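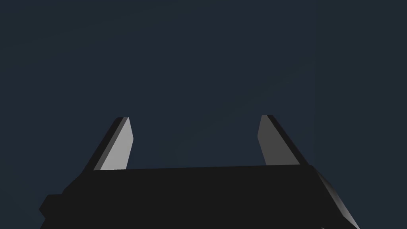 Domain randomisation is the practice of varying the parts of a simulator that we do not trust, so that a policy trained in it cannot come to depend on any one setting of them. These notes cover the visual side only; friction, mass and motor delay are in the next set. The case study is the Nimska grasping policy, trained on wrist view renders and then run on a real arm without further training. In a wrist view the gripper is always present, and its two fingers differ in brightness even though they are mirror copies of each other: the left inner face renders light grey and the right one dark charcoal. The difference comes from shading alone. A network given enough frames under one light will use it, and will then fail when the light moves.

Lecture 7: Visual randomisation for wrist view grasping
Zamfira Pop
September

1. Setting

The policy takes one RGB image from a view fixed to the wrist, together with the finger opening, and returns a small change in gripper pose plus an open or close command. There is no depth input. All training images come from the Vudo renderer. The real images used for testing come from the Bornlow cell, which has overhead strip lights and one window.

Write p_sim(x | s) for the distribution of images given the true state s in simulation, and p_real(x | s) for the same on the real arm. We never have p_real during training. The aim is to choose a family of simulators, indexed by a parameter vector v, and a distribution q(v), so that the real images look like one more draw from the family. The training loss is

L(theta) = E over v from q(v), E over s, of the loss of pi_theta on x(s, v).

Note that v is redrawn once per episode. Redrawing it per frame was tried first and gave a policy that was steadier under flicker but worse at judging finger opening. It is not used below.

2. What is varied

Light direction: one main light, direction drawn uniformly over the upper half sphere, in world coordinates. As the wrist turns, the shading on the fingers changes within an episode even though v is held fixed.

Light strength: log uniform. A linear range spends too many draws on bright scenes.

Background: a plain colour, a smooth gradient, or a texture from the Vudo set. Plain dark backgrounds are kept in the mix on purpose. A black outer side of a finger against dark blue-grey has little contrast, and a policy that finds the fingers by their outline has to cope with that.

Finger and body colour: drawn separately. In the first version they shared a single colour, which tied the brightness of the fingers to that of the body and left a cue the real gripper does not offer.

View offset: small rotation and shift of the wrist view relative to the body.

What is not varied: the finger shape, the stroke, and the order of the kinematic chain. These are known from drawings and there is no gain in pretending otherwise.

3. The shading cue

Let b_L and b_R be the mean brightness of the left and right inner faces. With a fixed light, b_L - b_R is a smooth function of wrist yaw. A network can therefore read yaw from two patches of the image and ignore the object. Inside the simulator this is correct and lowers the loss, so nothing in the training curve warns of it.

The check is simple. Render the same state twice, with the light moved to the other side in the second render, and compare the two actions. We call the size of the difference the swap gap. For a policy that uses geometry only, the gap should be close to that of two renders which differ in image noise alone. The baseline policy (fixed light) had a large swap gap on yaw and a small one on the other axes, in line with the argument above.

A second check masks the fingers with a flat colour and leaves the rest. If the yaw output drops to its mean, the fingers were the source of it. Masking also removes the finger opening from the image, so the opening must still be passed in as a number or the test proves nothing.

4. Trials

The training set had 2543 rendered episodes for each condition. Each policy was then run for 480 grasps on the Bornlow cell, using 20 objects, with the same start poses in the same order. The objects were not seen in training. A grasp was scored as a success if the object was still held after a lift and a half turn of the wrist.

Three conditions were compared: fixed light; randomised light with fixed colours; and everything in section 2. The full set was best on the real arm and worst in simulation, and that ordering is to be expected. The middle condition recovered most of the gain on matt objects and little of it on shiny ones. Failures under fixed light were mostly yaw errors - the gripper came down across the long side of the object instead of along it.

Training time to a given simulated success rate rose under the full set. Kuhlmann's schedule, where the width of q(v) starts narrow and grows with success in simulation, brought part of this back. It did not change the final result on the arm within the spread between seeds, and there were too few seeds to say more.

5. Limits

The renderer has no mutual reflection. A bright object between the fingers will light both inner faces on a real gripper and will not in Vudo. Widening q(v) cannot cover this, as no value of v produces the effect.

Plain surfaces are also a weakness. The rendered finger faces are smooth, without pads or screws. Texture was added to backgrounds but never to the fingers, and the worn pads of the real gripper fall outside the training family.

6. Exercises

(a) Show that if v is redrawn per frame and the policy has memory, the average over frames of b_L - b_R can still carry yaw. State what you assume about q(v).

(b) Derive the swap gap for a linear policy with weights w_L and w_R on the two brightness values.

(c) Propose a range for view offset given a mounting error you can measure. Say how you would measure it.

Answers to (a) and (b) by 14:00 before the next practical, on paper or as plain text.

Contact: Zamfira Pop, course office | Copyright the author, for course use only | Back to top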